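Two-arm cell: left gripper stops responding mid-task

gripwise_11
We run a two-arm bench cell on household items: a little whiteboard, scrub pads, kitchen stuff. Since the Rilmont update the left gripper drops off the bus at random. The other arm keeps moving, and that worries me.

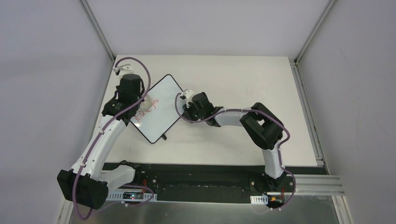

Wurnell Robotics Club — Bench Automation Group

Posted February 5, 2019

No error before the dropout, just a timeout at 700 ms. Power cycling brings it back.

tallbracket
Cable. Ours did the same until we replaced the wrist lead.
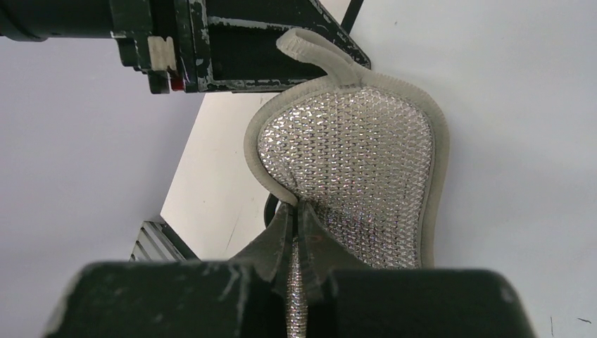

gripwise_11
Swapped it already, same fault. I also went back to the May build and got three dropouts in an afternoon.

oxbow99
Then it's not the update. And I disagree with tallbracket, a bad lead usually shows up as noise first.

tallbracket
Not always. Mine was clean right up to the dropout.

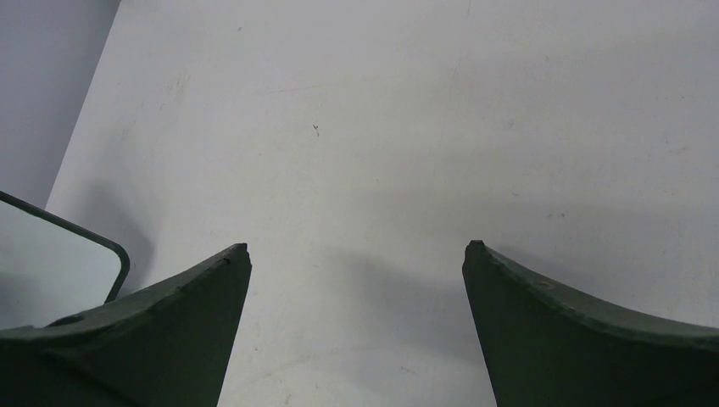

oxbow99
Fine, but the real problem is that one arm can time out and the other carries on. Tie both to one stop — a hardware stop, not a script — before you run it again.

gripwise_11
Agreed. I'm wiring in a Jondero relay tonight and keeping hands out until it's tested.
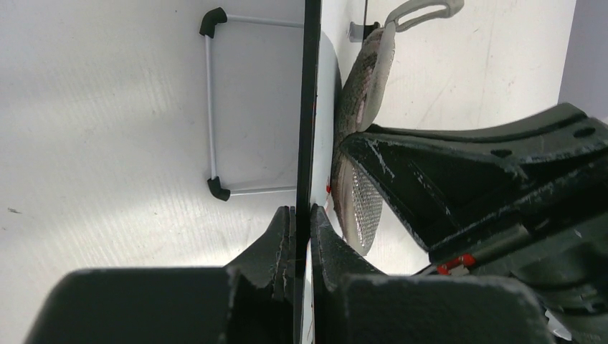

Gripper closed on a thin black panel

tallbracket
Check the crimps at the base too.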